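Call for Participants: Stadcombe Repair and Reuse Weekend

Applications close 07/01/2020

Do you love fixing things? Can you take apart a toaster and put it back together, darn a sock so it lasts another winter, or bring a dull bread knife back to life? Come and join us! We're looking for fixers, menders, sharpeners and patient explainers for the second Stadcombe Repair and Reuse Weekend, in the old Mäkelä furniture hall on the east side of town.

Last time we had 70 tables and still had people lining up out the door with lamps under their arms. This year we've got the upstairs gallery too, so there's space for 100 tables, and 79 of them are already spoken for. That leaves a nice handful for new faces, and we'd really like those to go to people who have never done an event like this before.

What you'd be doing

You sit at your own table for a shift of 3 hours. Visitors bring you something broken and you look at it together. The owner stays with you the whole time, holds the flashlight, hands you the screws and (we hope) goes home knowing a bit more about what's inside the thing. Plenty of items can't be saved, and that's fine, a good clear "this motor is gone" is useful too. You can do one shift or several, and you can share a table with a friend if you both work on the same kind of item.

We're short on people for sewing machines, zippers and luggage, wooden chairs (especially loose joints and cane seats), clocks, and bikes with hub gears. Small kitchen appliances are pretty well covered, but do apply anyway and we'll put you on the list in case somebody drops out. 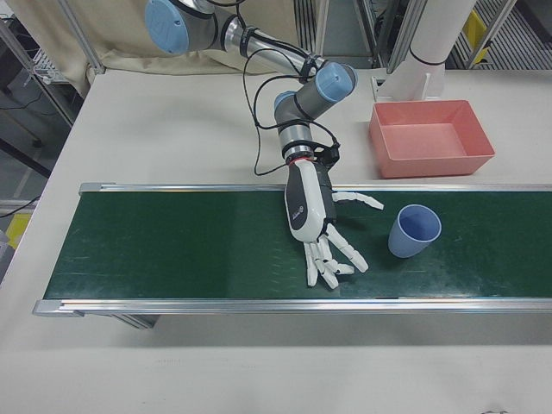 You don't need a certificate or a trade background. If you've been mending your family's stuff at the kitchen table for years, you're exactly who we want to hear from! Anyone working on plug-in items will have a short talk with our safety lead before the first shift, and every repaired appliance gets tested at the Osance bench by the stairs before it goes home. Please don't skip the test, even for a lamp with a new switch.

What we provide

A table, two chairs, a good work light and a power strip. Thread, glue, fuses, sandpaper and common screws from the shared supply cart. Lunch on both days (tell us if you don't eat meat), coffee all day, and parking behind the hall for anyone hauling heavy tools. We can't pay for your time, but we do refund bus and train fares within the county if you keep your tickets.

Please bring your own hand tools, marked with tape or paint so they find their way back to you. Soldering irons are welcome on the ground floor only.

How to apply

Pick up a form at the Nilent Street library or at the front desk of the hall. Tell us what you like to fix, which shifts suit you, and one repair you were proud of. It can be tiny. Last year's stack of answers was a joy to read, and the one about the music box is still pinned up in our kitchen.

You'll get a reply either way. Participants under 18 are welcome with a parent or guardian at the same table.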